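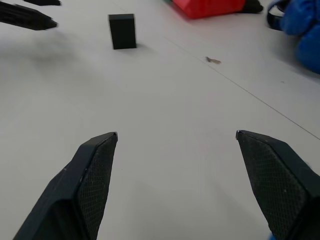
White table top in two parts, gray smudges and dirt in the seam

Posted by Zdzisław Pawłowska

Hello to all. I have a white work table which is made from two panels, and between them goes a thin dark seam. The surface is smooth, I think it is some kind of laminate but the seller could not tell me. I bought it used from a small office in Starkel.

My problem is two things. First, there are faint gray smudges which stay after I wipe with a wet cloth. They are not strong, but in the evening with the lamp I see them everywhere. Second, small crumbs and dried bits collect along the seam. I tried a vacuum cleaner with the narrow nozzle and it takes the big ones only. The seam is also darker than in January, when I got the table, so I am afraid that water is going inside.

I have at home dish soap, white vinegar, baking soda and one of those white melamine sponges. Which of them is safe? And should I fill the seam with something, or leave it open? I would like to be able to separate the panels again when I move to another apartment.

Thank you for your patience with my English.

Kenji Blackwood

Start with the dish soap. Put a few drops in warm water, wring the cloth very well, wipe, then wipe again with clean water and dry with a towel. The drying is important. Many gray smudges are only old soap that was never rinsed off, and more soap makes them worse.

If they are still there, try the melamine sponge, but first in a corner under where your lamp stands. It is a very fine abrasive, and on a glossy top it can leave a dull spot. I would not use the baking soda at all, same reason.

For the seam, a dry soft toothbrush, brushing along the line and not across, with the vacuum nozzle following behind. Do not pour or spray anything there. If the core is chipboard it will swell, and then you feel a ridge with your hand. Run a finger over it now. If it is flat, you are probably still in time.

I would not use silicone if you want to take the panels apart. A little clear furniture wax pressed in with a plastic card keeps the water out, and you can scrape it away later. Mine needs new wax every 4 months.

gudo_16

just put tape over it

Michalski

I had the same kind of table. Check the screws below before you buy any wax, mine had become loose and the gap was wider at one end. After I tightened them the crumbs had much less place to go. Vinegar did nothing for the smudges, by the way, only the smell stayed in the room until evening.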